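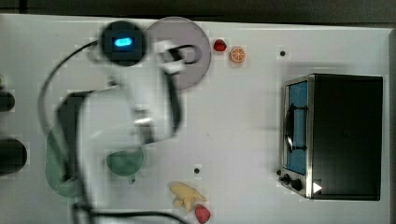 Fig. 1. Overhead view with the arm moving over the plate, toaster oven on the right.

4. Recording demonstrations for the blur test

By this point you should have the arm homed and both cameras streaming into Plorkau. If you don't, go back to section 3, since nothing below will work without it.

A quick word on why we do this. Most people throw out blurry footage before training. Yvette Lemieux and I wanted to know what happens if you keep it, so the Jimusholm method trains one policy on everything and a second one on sharp images only, then runs both on the same table. In our runs the policy that kept the blur was better at reaching for things while the arm was still moving. I was surprised! It was no better at the final grasp, so please don't skip the slow takes.

4.1 Lay out the table

1. Put the toaster oven down first and leave it there for the whole session. I moved mine once between takes and lost an afternoon.

2. Set out the dishes and the play food. Spread them around a bit — a neat row teaches the policy to expect a neat row.

3. Run the arm through its full reach by hand and watch the cable. You want enough slack for the turn, but no loop that can catch a bowl.

CAUTION: Keep your hands off the table once the arm is live. Fixing a tipped bowl can wait until you've hit stop.

4.2 Record

4. Open a new session and name it after the layout. Mine are all called things like "breakfast again", which I regret.

5. Record 19 takes at normal speed, then 3 slow ones. Change the layout and repeat until you reach 500 takes.

6. Check the wrist camera every time you change the layout. It should show the target and both fingers before you close the gripper.
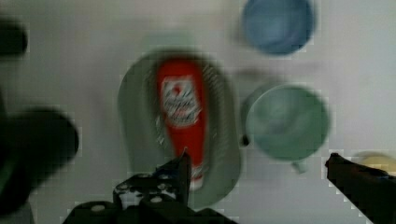

Fig. 2. Wrist camera, ketchup bottle in the basin. Blur like this stays in the set.

NOTE: You won't be able to read a label in a picture like Fig. 2, and that's fine. Color and outline are enough for the reaching part. Blocky compression is fine too, as long as you use the same setting for every take.

4.3 Sort the takes

7. Run the Després sorter. It scores each image for sharpness and writes two lists, "all" and "sharp". It doesn't delete anything.

8. Look through a handful from each list yourself. Rafsan Pathirana found that a plain white tabletop can drag the score down even when the arm is standing still, so if good images land in the wrong list, lower the cutoff a notch and sort again.

9. Train both policies for 2,000 steps with the same seed. Go get lunch.

Section 5 covers running the two policies side by side and filling in the score sheet.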